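7th February
Grips and handles, Kumum club rackets

Carried on with the regrip batch. Most of the club rackets that came in from Kumum want new overgrips and nothing more, but a few have the base grip going soft underneath and those are slower. Sorting them by what's under the tape, not by how bad the outside looks. A filthy overgrip on a sound base is a quick job.
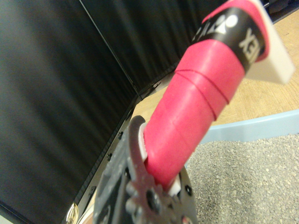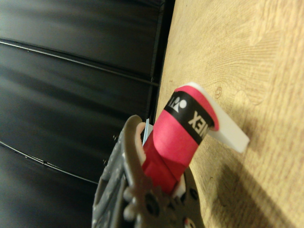
Adhesive first, as that took most of the morning. The Trutach double-sided tape is holding well on bare wood handles and badly on anything that had the old foam base on it. I thought last time that this was a bad roll. Opened a new roll today and got the same result, so it's the surface. The foam leaves a film that feels dry to the finger but the tape lifts off it with almost no pull. Tried three ways of cleaning:

Dry scrape with the plastic blade. Takes off the lumps, leaves the film. Tape lifts.
Scrape, then alcohol wipe. Better. Tape holds at the middle of the handle and lifts at the cone.
Scrape, wipe, light sanding with fine paper, wipe again. Holds all over.

So the third one from now on for any handle that has had foam. It adds time but we had handles come back for this before and redoing them takes longer. Don't sand past the finish on the wood. If bare wood starts to show, stop there, it's enough.

Left the test handles clamped for 24 hours before pulling on them. Next time I want to try pulling them earlier, to see if the wait matters at all. The sheet in the Trutach box doesn't mention a wait and I can't remember where we got the number from. If anybody knows, write it here in the margin.

Wrapping direction. There was a question on the board about left-handed players. I've been wrapping from the butt cap up, and for a left-hander reversing the spiral so the seam edges lie the same way under the fingers. It matters more on a thick cushion grip than on a thin overgrip. On the thin ones I can't feel the difference in my own hand either way. The tags from Kumum don't say who is left-handed, so unless it's written on the tag I do them all right-handed.

Overlap. Keep it even and narrow. Where I've been going wrong is the first turn at the butt – I pull hard to seat the end and then relax, and the spacing opens up over the next turns. Marked the overlap with pencil ticks on one handle and it came out clean. Not worth doing on each one but a good way to get your hand back in after a break.

Butt caps. Two of the caps are cracked at the staple. Pulled the staples with the small end cutters, not the pliers, which chew the plastic. Spare caps are in the drawer under the vise, but they are a hair bigger than the old ones and rock a little when seated. A turn of thin masking tape around the end of the handle takes up the play. Restapled one and it seems tight. The other one I left off until we get the proper size from Ruotsalainen. Asked them for a price on a small bag and also on the finishing tape in black. They only had white last time and it shows dirt right away.

Weights. Somebody asked whether the cushion grips change the balance enough to care. Weighed one bare racket on the bench scale, 83 grams, then wrapped it and weighed it again. Up to 4 grams more with the full base plus overgrip, less with a thin overgrip by itself. All of it is at the hand end, so the head feels lighter, and a player who notices that kind of thing would notice. Beginners won't. I'd say keep the base grip on the club rackets for comfort and offer to strip it for anyone who asks.

The scale drifts when the heater fan is blowing at the bench. Turned the fan off for the weighings above. Readings in the older pages may have been taken with it on, so don't compare them too closely.

Finishing tape. The strip that comes in the packet is too short for a handle that already has a thick base. It goes around once and barely meets itself. Electrical tape works but creeps when it gets warm in a bag and leaves a gummy ring at the top of the grip. I've been cutting strips from the wide roll and warming them in my hand before putting them on, stretched a little for most of the turn and then laid down slack for the last bit. The slack end is what stops it from peeling back. No lifted ends so far on the ones done this way.

Stringing. Didn't get to it. The Brilberg machine still slips at the left clamp when the tension comes on. Cleaned the jaws again with alcohol and a toothbrush and got a lot of black dust out of them. Ran a scrap length through afterward and it held, but it held after the last cleaning too and then slipped partway through a real job. I'd sooner not put a customer's frame on it until the jaws have been looked at with a lens for wear. If the grit is gone from the faces then cleaning won't fix it and we need the part.

Also found the string reel sitting on the windowsill in the sun. Moved it to the cupboard. Please put it back there.

To do
Order caps once the price comes in, check the size against the old one in the tin.
Early pull test on the Trutach tape, sanded handles only.
Left clamp on the Brilberg.
More fine sandpaper, down to the last sheet.
Ask Kumum if they want the old overgrips thrown out or saved. They wanted them back in March last year and I never found out what for.

Tags for the finished ones are clipped to the handles. The unfinished ones are on the lower rack with no tag – please don't send those out.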